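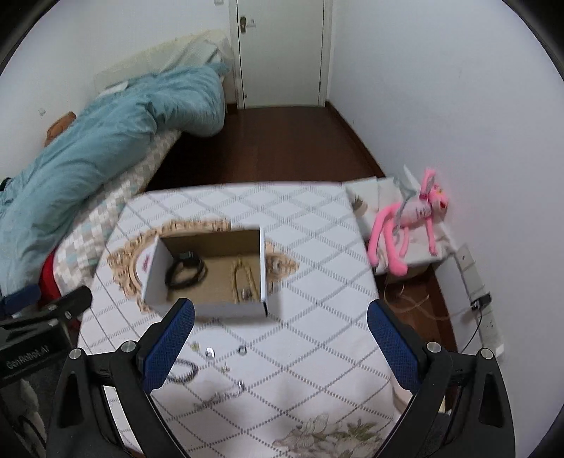
# Chapter 5: Sorting Small Things

By now you have a gripper that opens and closes when you ask it to, and if you worked through the last chapter with any patience, it closes gently enough to hold a grape. That is a fine place to stop for a cup of coffee and admire your work. It is also the place where most home builders discover that grapes are easy! A thin chain laid out on a tablecloth is another matter, and so is a ring, and so is anything shiny that sits almost flat against the cloth.

This chapter is about a sorting job: picking small pieces of jewelry off a table and putting them into an open cardboard box. I chose it because almost every house has the materials already (ask before you borrow them), and because the pieces are so different from one another. A beaded necklace folds when you lift it. A bracelet keeps its shape. A silver chain does whatever it likes, and a tiny gold-toned trinket can vanish into a printed pattern while you are looking straight at it. Your two padded fingers have to cope with all of them.

I first tried this at the Plovthorpe shared workshop, on a nice gray bench with good overhead light, and I was very pleased with myself until I carried the whole business home one evening in March. The bench had been doing half the work. At home there was a cloth that slid, a wall closer than I was used to, and cords near my elbow. My neighbor Murdo Pollock, who had built the same gripper from the same plans, came over to help and dropped the same ring 5 times before either of us thought to check the pads.

So we'll begin with the pads, and with the linkage behind them, and only then move on to the picking itself.

## What you will do

- Check that both fingers meet evenly along their whole width, and adjust the pivot pins if they don't.
- Practice a low, slow approach to flat objects on cloth.
- Pick up a chain by one end and lower it into a box so that it lands in a pile.
- Record 58 picks in your notebook, including the bad ones.

## Before you start

Set the box toward the back of the table and spread your pieces in front of it, with a little open cloth between them. You'll want 2 practice rounds before you write anything down. Leave your patterned tablecloth on if you have one, for we will need it in the section on finding objects by eye, and please don't use anything you'd be sorry to scratch.

### 5.1 Checking the pads

Close the gripper slowly on a strip of writing paper and give the paper a light tug. It should resist you equally at both edges. If one edge slips free, loosen the outer pin on that side by a quarter turn, close the fingers again, and repeat the test.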